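I moved my whole practice onto Doucet in September, all 4000 client files of it, and I put it off for years. I like paper! But the copier died (again), and Purley wanted a fortune to fix it.

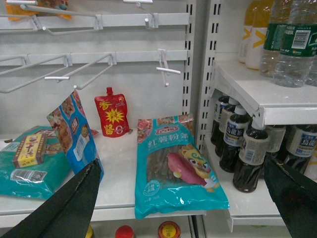
So who can open the files once they leave your office? Anyone you've given a login, plus whichever of the vendor's staff the contract allows, so read that part twice.

Mine ran 13 pages, and I called them about page nine before I signed.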